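Club Projects > Build Threads > Hand-held gripper, spring semester leftovers

Page 1 of 1

torque_wench
Joined: April
Posts: 40

Reviving this because the old thread was closed after the argument about belts, which I would like not to repeat.

For those who weren't in the club last spring: we are the Cloltenmont College robotics club, and our project is a gripper you hold in your hand and squeeze around things while its camera records what you did. The recordings go to the arm team, whose arm is supposed to learn from them. So far the arm has learned to approach a screwdriver with great confidence and stop a little short of it.

Our class of tasks for the Dollari Student Challenge is "bench tidying." Pick up hand tools, put them where they belong. We have 252 recordings. The entry form wants to know how many we consider usable, and I would like an answer from this thread that isn't a shrug.

The fingers are the same black blocks we started with. I've been asked to post how they look these days, so:
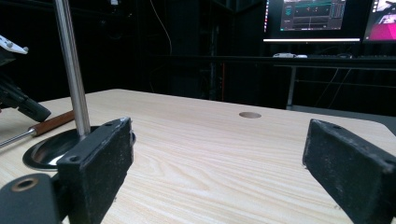 Gripper cam, fingers open, wooden-handled tool over on the left by the rod.

My position is that the fingers need replacing before we record anything else. The top edge of the left one is chipped and the faces are scuffed. Discuss, politely.

---

pdoyle_mech
Posts: 252

They're scuffed because they work for a living. Chips on the top edge don't matter. Nothing gets gripped by the top edge unless you're holding the thing wrong, and I have watched people in this club hold the thing wrong.

What I'd look at is dust. Wipe the fingers before every session. It's a rag. We own a rag.

---

torque_wench

We owned a rag. It went home with somebody's bike.

---

Nkrumah Baidoo
Faculty advisor

Rags are on the list. Please carry on.

---

lowbatt
Posts: 40

I'm on the arm team, so let me complain from the other end of the pipe.

I don't care how the fingers look to you. I care whether they look the same in every recording. If you swap in fresh clean fingers now, the first 252 runs have old fingers and the rest have new ones, and the model gets to wonder about it. Maybe it copes. Maybe it decides that clean fingers mean "do something different," which is the kind of thing it decided in April when someone wore a yellow sleeve.

Keep the ugly ones until after the competition.

---

pdoyle_mech

Thank you. Write that down somewhere, lowbatt and I agreed.

---

torque_wench

Counterpoint: the arm has its own set of fingers, and those are nearly new. So the model already learns from scuffed ones and then looks down and sees clean ones. If looks matter that much we're in trouble whichever way I go.

---

lowbatt

Yes, we're in trouble. I've been saying so since the kickoff meeting.

You could scuff the arm's fingers to match. I'm half serious. Ten minutes with sandpaper.

---

gantry_gus
Posts: 2

New member, hi. Two things I noticed from the picture, tell me if they're dumb.

First, the tool with the wooden handle is lying right up against the base of that metal rod, partly behind it. If I were coming in with the gripper from the front I'd hit the rod. Is that on purpose?

Second, are the monitors supposed to be in view? One of them is very pink.

---

torque_wench

Neither is dumb.

The tool placement is on purpose. Challenge rules say at least some of the runs must have an obstacle, and the rod is our obstacle. It's tall, it's shiny, and it has the big advantage of already being there. You come in from the side, handle first, and you go slow. My record for hitting it is not something I'll share on a public board.

Monitors: we've gone back and forth. pdoyle wants a curtain over everything.

---

pdoyle_mech

I want a curtain over everything. There are black curtains back there already and we've managed to put two glowing screens in front of them. The arm's table faces a plain wall. Why are we teaching it about monitors?

---

lowbatt

Disagree, and there goes our streak. Some variety behind the table is good for it. If every run has the same blank background, the first time a judge in a loud shirt leans over the table the arm will have a crisis. The Dollari people do lean. I was there last year.

What I'd object to is the screens changing in the middle of a run. Leave them on whatever they're on, and nobody scrolls while someone is recording.

---

pdoyle_mech

So the loud shirt is the argument. Fine. I'll bring a loud shirt and we can hang that up.

---

gantry_gus

What's the hole in the table for?

---

torque_wench

Cables, in a former life. It was a desk before we got it. We use the hole as a landmark now: the script says "start with the gripper open, hole between the fingers," and it works better than the tape marks did, mainly because you can't peel it off.

---

lowbatt

It also eats hex nuts. Zistum firmware people, if you're reading, that is where yours went.

---

zistum_dev
Posts: 1,763

We're reading. We want them back.

While I'm here, the update to the Zistum logger is up in the shared folder. It fixes the thing where squeezing quickly twice made it think the run was over. If you've been getting very short recordings, that was us, sorry. Reflash before the next session, please, and don't mix versions within one batch.

---

torque_wench

How short is very short? I have 40 that I'd marked as "operator gave up."

---

zistum_dev

Those were probably us. The operator may be owed an apology.

---

torque_wench

The operator was me. Accepted.

OK, so where I've got to, unless someone yells:

Fingers stay on until after the challenge. Wipe them first, with whatever rag turns up.
Rod stays.
Monitors stay, nobody touches them during a run.
Zistum update goes on before anything else is recorded.
The 40 short ones come out of the count and get redone.

That leaves 212 for the entry form.

---

pdoyle_mech

I'm yelling about the monitors, for the record.

---

Nkrumah Baidoo
Faculty advisor

Noted. The entry form is due at the end of July 2019 and I need the number from you well before that. Also, whoever has the key to the Šindelář cabinet, the calipers are in it and the machining class would like them.

---

gantry_gus

Can I do some of the redos? I've never held the gripper.

---

torque_wench

You can do all 40. Come in from the side, handle first, go slow.

---

lowbatt

And no yellow sleeves.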